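Stories > Short Fiction > Fandom & Fantasy

The Wrong Ending

I'd been waiting eleven years for the last Valdovinos book, so when the library in Pledton said they had 2 copies coming I was on the hold list before the email had finished loading. I was number 17. Seventeen! In Pledton! I didn't think there were that many of us in town, and I started eyeing people at the grocery store, wondering which ones were ahead of me.

You have to understand that I named my cat after the river queen. I have the map of Cletard on my bedroom wall, the old one with the spelling mistake. I've written 102 chapters of what I thought should happen after book six, and strangers on the internet have cried over chapter 40, so I had some opinions going in.

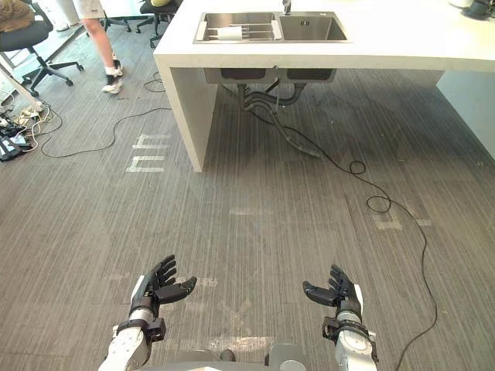

Chapter 103

The book came in September. I read it in one night on the couch with a blanket and a whole sleeve of crackers, and at quarter past four in the morning the river queen walked out of the castle, sold her crown and opened a ferry. A ferry! She takes people across for a copper each and she's good at it. The end.

I was furious. I got on the forum and typed out four paragraphs about betrayal, and then I went into the kitchen for a glass of water and stood there drinking it and thinking about the ferry.
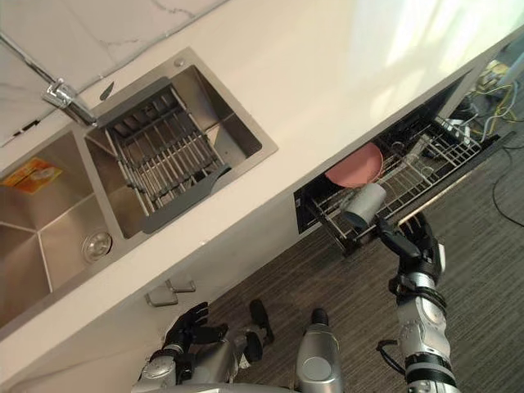
It was the rope that got me. There's a bit where she's learning to splice the rope and her hands are a mess, and she's laughing, and in 400 pages she hadn't laughed once. I'd never had her laugh either. I'd given her two weddings, a dragon and a really long siege, and she was miserable in every one of them.

So I deleted the four paragraphs. I took the bus out to Daltside the next afternoon, where there's an old cable ferry that still runs if you ring the bell, and I rode it over and back three times with my notebook on my knee. The woman working it asked if I was lost. I said no, I was doing research, and she said well, mind your feet, and let me hold the rope for a minute.

Chapter 103 goes up tonight. It's short, and there's no dragon in it, sorry.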